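Chepkoech Kombo can tell you where a tabletop came from by running her thumb along it. She did it twice while we were talking, once on the bench we were leaning against and once, without seeming to notice, on the café table where we finished our tea.

"Every strip has been its own plank at some point," she says. "You glue them up side by side and they go on being different from each other for the rest of their lives. I love that. People ask me if I can match them and I always try to talk them out of it!"

She has been making butcher-block tops at Zallwood for long enough to have lost track of the early ones, though the order book hasn't. The latest entry on the morning I visited was number 2632. The book is a proper one, with a cloth spine and glue on most of the pages, and she turned it round so I could read the names of the people she makes them for: kitchens mostly, a bakery or two, a bookbinder called Oduor Mushi who sends her a postcard whenever he oils his.

Her mother, Lilian Kombo, taught her to sort the wood. "Mum would lay everything out on the floor by colour, pale at one end and honey at the other, and then she'd mix it all up again with her eyes half shut. I thought she was mad. Now I do exactly the same thing, only on trestles — my knees won't have the floor."

The sorting takes up a good part of the day. Strips get swapped, turned end for end, put back where they started. Godfrey Nyanda, who runs the clamps, has learned to wait until she has walked away from a layout and come back to it. "If she comes back with tea, we can glue," he says. "If she comes back without it, we're moving strips."

I asked about knots, expecting a grumble, and got the opposite. She lit up. A sound knot, she says, gives your eye somewhere to land when you are standing at the worktop waiting for the kettle, and she will shift a whole row along to keep a good one away from the edge.

She is just as keen on what goes on top. A blond surface is kind to colour, she says, and a single bright bowl does more for it than any amount of varnish. "Pink on pale wood, I could look at it all day. White disappears and black looks a bit stern, but pink just sings."

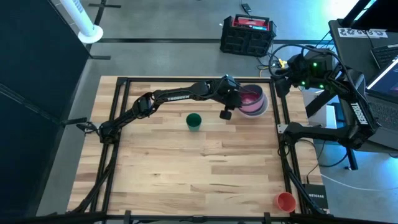 Pale and honey-toned strips with their seams and knots showing, and a pink bowl near the corner.

As for looking after a top, her advice is short. Wipe it, dry it, oil it when it starts to look thirsty, and don't leave a wet cloth sitting on it overnight. "And use it, please. I get people who keep a board over the wood so it stays nice. Chop on the board by all means, but let me see a bit of the top!"

She had another layout waiting on the trestles when I left, and she had already gone back to it with her tea.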